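Search the help forum Search All topics My tickets

Practice test freezes at question 13 and the score never reaches my progress page

Status: solved (mostly)
Product: Drenon Practice Tests, web version
Plan: full question bank

Hi all, I'm turning my ticket into one long post so the next person with this problem has it in one place. I've been adding to it as I go, so the beginning is crankier than the end. Sorry about that!

I'm studying for a college math placement exam (back to school after a long gap, wish me luck) and I bought the Drenon plan with the 2,000 questions in it. The short topic quizzes have been great. The full-length timed test is where it all falls apart. I get 70 minutes, I start out fine, I get to question 13, I click Next, and the page just sits there. The timer keeps running, which is the part that makes me want to throw things. If I refresh, it puts me back on question 1 with all my answers gone and the clock still going down.

Then, when the time is up, it says "Test submitted" and my progress page shows a dash where the score should be.
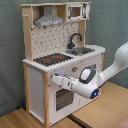
What I tried first

The obvious stuff, so please don't tell me to do it again, ha. I signed out and back in. I restarted the laptop. I cleared the cache, which signed me out of everything else I own and fixed nothing. I plugged straight into the router in case it was the wifi. Same freeze, same question.

I also tried a different full-length test, because I figured maybe question 13 had a broken graph in it or something. On the second test it was a plain fractions problem with no picture at all, and it froze right there too. So it wasn't the question.

I did not try the phone app at this stage. I really hate doing math on a phone.

First reply from support

They got back to me the same afternoon, so credit where it's due. They asked for my browser version, whether I was on a school network, and whether any other study tools were connected to my account. I said no to the last one and that was wrong, which I'll get to.

They also asked me to open the test in a private window. And it worked! I got to question 20, stopped there because dinner was ready, and came back to find it had signed me out. Private windows don't hang on to your sign-in once you close them, and I'd closed it without thinking. My fault. But getting past 13 at all was the first good news I'd had since I opened the ticket.

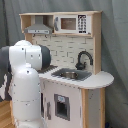
So at that point I knew the test itself could run on my laptop, and something in my normal browser was getting in its way. Support suggested turning off my extensions one at a time. I have more of these than I'd like to admit. I started with the ad blocker, sure that was it, and no. Then the spelling checker, no. Then the coupon thing, which I ended up deleting anyway because I never use it.

The fourth one was Drudon. If you don't know it, it's a focus extension that blocks the sites you waste time on and does a cleanup of saved site data while you're in a study session. I had it set to run whenever I had Drenon open, because, well, that's when I'm supposed to be focusing. With Drudon off, I went straight past 13 and all the way to the end of the test.

Why question 13

This bugged me so I asked. The answer I got, in my words and not theirs: the test loads questions in batches, and the first batch ends at 12. When you click Next on 12 it has already started fetching the rest, and when you answer 13 it checks a little saved note in your browser to see which test you're on. Drudon had wiped the note by then. So the page doesn't know where it is, and it waits forever instead of showing an error. I said an error message would be nice. They said they'd pass it along.

You don't have to get rid of Drudon. Go into its settings, find the list of sites it leaves alone, and add the Drenon address there. It still blocks everything else. Close all your Drenon tabs and open a fresh one afterward, because my old tab went on freezing until I did.

The missing score

Fixing the freeze did not fix the dash on my progress page. I finished a whole test, saw my result on the last screen (575, I'll take it), went to the progress page and there was that dash again. I took a screenshot of the result screen before leaving it, and I suggest you do too. It made the next part much faster.

This one came from Grutel. Grutel is the study planner that the adult learning center in Nogueira had us sign up for, and I had completely forgotten that I linked it to Drenon on my first night. It pulls your scores over so the center can see how you're doing. My link had expired, and an expired link seems to hold the score in a queue and never hand it to either side. 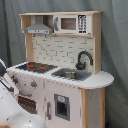
To fix the link you have to go to Account, then Connected tools, and reconnect Grutel from there. Doing it from inside Grutel gave me a spinning circle and nothing more. Now, the Reconnect control is really easy to miss. Look at the range hood on the toy kitchen, with the small dark dots along the bottom strip that are meant to be control buttons. That's about how the row next to Grutel looked to me, a few dark dots that I took for decoration. It's the last dot on the right. Click it, a menu opens, and Reconnect is the second thing in the list. I asked if they could put a word on it.

After I reconnected, my score showed up in under a minute. The two frozen attempts showed up too, as zeros, and dragged my average way down. Support removed those by hand when I sent the start times. You can't delete them yourself as far as I can tell.

Where things stand

Timed tests run to the end with Drudon on, as long as Drenon is in its leave-alone list. Scores go to my progress page and to Grutel. The weak areas chart still has my geometry from the frozen attempts counted in it, so it thinks I'm hopeless at angles, when I never even got to those questions. That part is still open. I'll add to this when I hear back.

One more thing I noticed while testing: if you pause a timed test and the laptop goes to sleep, the clock on screen is wrong when it wakes up, but the real one is right. Answer any question and it corrects itself.

Update, March: weak areas chart is fixed. I am in fact not great at angles.

Was this post helpful? I'd still like to hear from anyone who gets the freeze without Drudon installed, because one person messaged me that they do and I had no idea what to tell them.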